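ok so week one of teleop at Hornside. thread, typing fast before the next batch

the job sounds dumb. pick up bottle, pass it hand to hand, put it down facing the right way. target is 1,000 clean demos before anyone trains anything. we have nearly 57. yep

first thing I learned - your own hands are liars. you think you grab a bottle by grabbing it. no. you slide, you nudge, you roll it with a pinky, THEN you grab. none of that comes through the gloves. you have to decide where every finger goes like you're filling out a form

second thing. slow is bad. I figured slow = careful = good data. but if you hover for 9 seconds making up your mind, the model learns hovering. the folks at Fladine told us this last month and I nodded and then hovered all morning anyway

so now the rule is look, commit, go. if you fumble, keep the fumble IF you recover. if you don't recover, toss the take and reset

bottles are a nasty pick for this btw. smooth sides, and the liquid moves. tilt it and the weight goes somewhere else a half second after you do. you feel zero of that in the controls, you just see the wrist dip
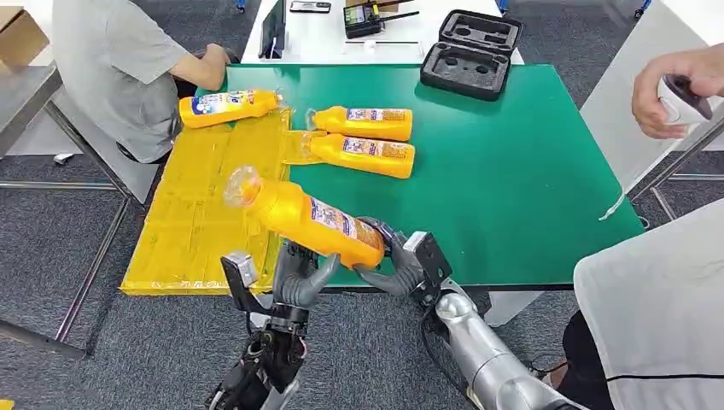

neck in the left, bottom in the right. three more waiting on the green table

the handoff is the part I keep messing up. both hands have to own it for a moment. let go too soon with the left and the bottle swings down. too late and the two arms are basically arm wrestling

what helped: count one beat out loud with both hands closed. then open one. felt silly, works better than anything in the Brekke manual (sorry Brekke, your manual is mostly torque tables)

also mix up the starts. I was laying them out all neat the same way every time and somebody pointed out I was teaching it one table layout. so now caps point any which way, some close together, some propped up on stuff. annoying to grab. good

7 takes in a row with no drops right before lunch!! then my shoulders quit. teleop is a workout, you're holding your arms up in the air like a mime

tomorow we try the Wimen grip settings, softer close on the fingers. will post if its any better. back to bottles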